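**Open day at Lostus, who else went?**

**zuleica_t**

Right, I'm back and my feet hurt, but I promised a write-up so you're getting one. For anyone who missed the earlier thread, Lostus opened up their workshop in Lins for the day and let the public wander about while the arms were running. I went with my nephew and we did the whole lot, including the talk upstairs that was mostly slides (skip it next year).

The queue was long! The chap on the door told us they'd had 334 people through by lunch and they'd planned for a lot fewer, so the biscuits were gone and the lift was packed. Once you're in, it's good though. They've got four benches going and you can stand pretty close, behind a bit of tape. Two-armed setups on the tables, doing small fiddly household and desk jobs, and staff who'll chat to you for as long as you like.

My favourite by miles was the stationery bench. I could have stood there all afternoon. My nephew wanted the big palletiser from Markport, which was loud and orange and did one thing over and over, so we had to compromise.

**wmacedo**

Went too, must have just missed you. I thought the palletiser was the best thing there, sorry! It's the only machine in the building that somebody pays money for. The desk stuff is sweet but I watched one arm try to pick up a sock for six minutes and then the girl running it had to reset it. Six minutes. I've got a bus to catch.

**zuleica_t**

Oh come on, the sock bench was the worst one, everybody said so. Did you even stop at the stationery?

**wmacedo**

Briefly. Saw a lot of hovering.

**horacio.h**

Couldn't get the day off so thanks for this. Were the arms being driven by someone or going on their own? The leaflet from Cema (they lent the benches, I think?) was very vague about it and that's the bit I care about. I saw a demo back in February that was sold as "autonomous" and there was a bloke behind a curtain with a pair of handles.

**zuleica_t**

Bit of both, Horácio. In the morning somebody was driving, quite openly, sat next to the bench with the handles in front of them, and you could ask for a go (the list was full, I was gutted). After lunch they swapped over and let it run by itself. Edivaldo Figueiredo was looking after that bench and he was very straight about it. He said the driven runs look much nicer and the ones on its own are slower and it gives up more. I liked him for that.

He also let me copy a still off the bench screen, from the wrist camera. I've got the pencil case one. Black whiteboard marker with a red cap, green highlighter, little eraser tucked up in the top corner, and the other arm reaching in from the far side. I like how close in you get, you're practically sat on the gripper. And look at the diamond pattern on the finger pads, I never noticed that from behind the tape.
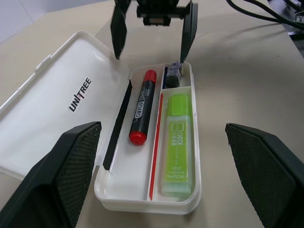

Tainá Amaral reckons the pencil case is a cleverer choice than the sock, seeing as everything in it has a place to go and you can tell at a glance if it's gone wrong. She'd still like to see them try it with a full school one, crumbs and broken leads and all.

**wmacedo**

Tainá's got a point there, I'll give her that. A sock hasn't got a right answer. But it's still a table with one box on it and perfect lighting, isn't it? Stick it in my daughter's bedroom and see how it does.

**horacio.h**

I'd be happy with slow if it's on its own. Do you know if they're keeping the same benches for the next one? I might book the day off properly.

**zuleica_t**

Edivaldo thought so, but he wouldn't swear to it. If you go, get there before ten and put your name down for the handles first, then do the rest. And Wellington, you can stand at the palletiser with my nephew.

**wmacedo**

Deal. Does he like chips?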